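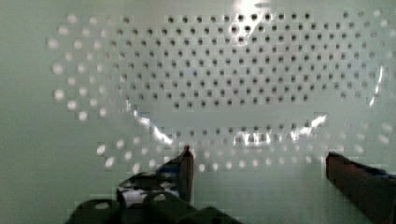 Superficie perforada de color verde menta muy claro, agujeros al tresbolillo.

Cuaderno de taller -- Noris
Enero
Entrada del taller de papel

Buscar en el cuaderno Buscar

Sigo con la tanda de papel de lino empezada antes de las fiestas. Dejo apuntado lo de hoy con más detalle de lo normal porque la hoja de ayer no se parece a la anterior y quiero poder comparar.

Pulpa. Trapo de lino de la partida Moldovan, cortado en cuadrados de dos dedos y hervido con carbonato. 600 gramos en seco. La partida trae costuras sin quitar, más de las que se ven a simple vista, y hubo que repasar un tercio del saco a mano. Los hilos de las costuras son de poliéster y no se rompen en la pila: salen después como pelos en la hoja, y ya no hay manera de sacarlos sin dejar marca. Próximo saco: abrirlo entero en la mesa antes de pesar nada.

Refino. Pila holandesa, rodillo levantado al principio, bajado una vuelta cada media hora. A las cuatro horas la fibra todavía hacía grumos en el tarro de prueba. A las cinco, mejor. Paré a las seis menos cuarto. Creo que ayer paré demasiado pronto, la hoja salió con nubes y con poca resistencia en las esquinas. La correa de la pila patina al arrancar con carga. La he tensado, pero está brillante por dentro y habrá que pedir otra.

Agua. El grifo del fondo da agua con óxido los primeros minutos. Dejarlo correr antes de llenar la tina. Lo escribí ya en otra entrada y hoy se me ha vuelto a olvidar, así que las primeras hojas tienen un punto marrón aquí y allá. Las aparto para pruebas de encolado, donde el color no importa.

Formación. Molde grande, tela verjurada. Sacadas 34 hojas. De ellas descarto 7: dos por gotas al levantar el marco, una que se pegó al fieltro por una esquina y las demás por grosor desigual. El grosor mejora si agito la tina cada tres hojas en lugar de cada cinco. También noto que cuando cargo la tina con pulpa nueva las dos primeras hojas salen gordas, da igual lo que remueva. Si se añade la pulpa con la jarra pequeña, poco a poco, se nota menos.

El marco del molde baila un poco por el lado corto. Le he puesto una tira de cinta por dentro para salir del paso. Hay que cepillarlo o hacerle uno nuevo -- la madera está hinchada de un lado y del otro no.

Prensa. Montón con fieltros Grateck, los gruesos. Primera presión suave, diez minutos, luego a tope. Los fieltros nuevos sueltan pelusa todavía. Los lavé dos veces y sigue saliendo, sobre todo por los bordes. En las hojas de abajo la pelusa se ve con luz rasante. Para las hojas buenas voy a volver a los fieltros viejos aunque dejen la trama más marcada, y los nuevos los uso para cartón hasta que se asienten.

Humedad en la sala: 63 por ciento al empezar. A media tarde el cristal de la ventana estaba empañado y abrí la hoja de arriba. El higrómetro del pasillo marca otra cosa, siempre más bajo. No me fío de ninguno de los dos, pero apunto el de la sala por seguir la serie.

Secado. La mitad al aire, en cuerda, y la otra mitad entre secantes con peso. Las de cuerda abarquillan en el sentido de la verjura, como siempre. Las de secante quedan planas si se cambian los papeles a las dos horas y otra vez antes de irse. El segundo cambio lo hice tarde y hay tres hojas con la marca del borde del secante. Se quitará al volver a humedecer, o no. Ya lo diré.

Encolado. Probé la gelatina Vudine en dos hojas de ayer, solución floja, tibia, pasada por la bandeja. La tinta de la pluma no se corre, pero la hoja queda con un sonido seco, casi de pergamino, que para cuaderno cosido no conviene. Con la mitad de gelatina se corre un poco en los trazos gruesos y en los finos aguanta. Falta probar el punto intermedio. No dejar la gelatina al fuego mientras se hace otra cosa: pasó de tibia a caliente en el rato de colgar cuatro hojas y hubo que tirarla.

Notas para quien coja la tina después:
-- La pulpa que sobra está colada y en la nevera, en el cubo con tapa. Usarla esta semana. Si huele, fuera.
-- No mezclar con la pulpa de algodón del otro cubo. El lino drena mucho más despacio y la mezcla engaña.
-- Los fieltros viejos están tendidos en el patio cubierto, recogerlos si cambia el tiempo.
-- El desagüe de la tina va lento. He sacado una madeja de fibra del codo y seguro que queda más. Vaciar siempre a través de la malla.
-- Falta carbonato, queda para una cocción y escasa.

Pendiente: pesar las hojas secas una por una y sacar el gramaje, pasar una tira de cada grupo por la prueba de plegado y guardar una esquina de cada hoja descartada con su número a lápiz. Si la tanda de hoy pliega mejor que la de ayer, subo el refino a seis horas completas para el resto del saco.

18:40. Tina tapada, prensa floja, secantes cambiados.

Taller de papel Noris. Contacto: dejar nota en el buzón de la entrada. Textos del cuaderno, todos los derechos reservados. Volver arriba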